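Can a machine do the small chores in a café yet, or am I dreaming?

Posted in Home & Workplace Help, November 13, 2019

Mistix

Hello all, long-time reader and very occasional poster. I help to run a small café attached to a garden centre, and every winter we have the same trouble. From December onwards the queue goes out past the poinsettias, and the two of us behind the counter spend half our lives on the fiddly jobs: lids on cups, cups into carriers, wiping down, fetching more lids, folding more carriers. The coffee itself is no bother. The machine does most of that and has done for years.

My brother-in-law keeps telling me that robots will be doing all of this "any minute now" and that I ought to put some money by for one. He also told me that about self-driving vans, so I take it with a pinch of salt. But I did see a clip of a pair of arms handling takeaway cups and it set me wondering. I would love to hear from somebody who has seen these things up close, or even tried one at work.

What I would really like to know is whether a machine can put a lid on a paper cup and pop it in a carrier without somebody standing over it. And if it can't do that, is there any household or shop job that one can be left to get on with? I have 2000 pounds I could spend on making the counter easier, and I'm quite happy to be told to spend it on something dull.

Thank you in advance, and sorry for going on a bit!

Moludo

Hello Mistix, what a nice thing to ask, and please don't apologise for going on because I am far worse, as you're about to find out.

I was a fitter for most of my working life and I still do a few days a month for a catering equipment firm in Plisbridge, so I get to poke my nose into all sorts. The short version is that you should keep your money in your pocket as far as arms are concerned. The long version is more cheerful than that, so do stay with me.

People tend to lump every sort of machine together when they talk about this. A dishwasher is an automatic machine and a marvellous one, and it manages because you do the awkward part for it. You put the plates in the slots, and it squirts water at wherever the plates ought to be. Your coffee machine is the same. The trouble begins when you want the machine to do the loading and the fetching, where things are never quite in the same spot twice and they squash if you hold them wrong.

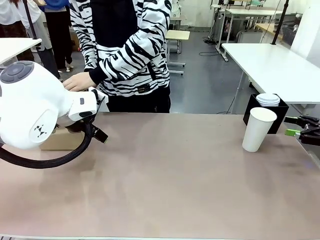
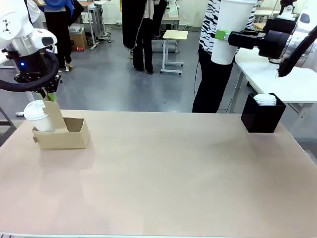

Takeaway coffee is a lovely test of all this, and I'd say a harder one than lifting an engine block. A paper cup weighs next to nothing when it's empty, it goes oval if you pinch it, and once it's full you can't tip it to get a better grip. Then you have the carrier, which has to have its divider standing up properly before there is a slot to aim for, as it does in the second picture with the lidded cup sitting in it. The arm on the other side has hold of a tall cup by itself there and is keeping it upright, which I think is a very decent bit of work, and the lids are close by in their black box. But look at the first one too, where there's a person with a hand resting on the white wrist of the arm. I wouldn't like to guess what they were up to at that moment, only that you'd want to budget for a person being nearby as well as for the arms, and in your shoes that person is you, with a queue.

The lid is the part I would worry about most. You and I do it with our fingertips, going round the rim until it clicks, and we hardly know that we're feeling for anything. Peeling one lid off a nested stack is nearly as bad. I've watched grown men with good eyesight take two at once and never notice. A machine built to do nothing but lids will do it beautifully all day long, and they have had those in factories for ages, but it wants one size of cup, one size of lid and a good long stretch of bench. A pair of general arms that can do the lids, then the carriers, then give the table a wipe is a different animal, and I haven't met one yet that I'd leave by itself in a café.

As for what you can leave alone, I would say floor sweeping if your chairs are up and there are no cables about, the washing-up once it's loaded, and keeping milk cold. I know that sounds like a poor list. It's what I've got, though - and I have been looking for a good while.

With the 2000 pounds I'd have a sprung lid dispenser fixed at elbow height and a second shelf under the counter, so that a helper can fold 400 carriers on a quiet morning and you have somewhere to keep them. You'll have plenty of change left over. Do let us know how you get on, and I hope the poinsettias sell well.

Worku

I'd go a bit further than Moludo. Don't bother with robots. We had a floor sweeping one at our shop and it ate the tassels off 3 rugs, and then it got itself wedged under the card rack and stayed there all night with its light on. Went back in the box.

Get one size of lid that fits all your cups. Ask your supplier, most of them do it. Saved us more time than anything with a plug.

Mistix

Thank you both so much, this is just what I was after. I hadn't thought about having one lid size across the board and I feel rather silly, as we've got three on the go at the moment and I'm forever picking up the wrong one. I shall ring the supplier in the morning.

Moludo, I read your bit about the lids out loud in the kitchen and then we all stood there putting lids on empty cups with our eyes shut. You are quite right, it's all in the fingertips. I'm going to measure up for the shelf this week, and my brother-in-law has offered to put it up for me, so you may well hear from me again under the heading of wonky shelves.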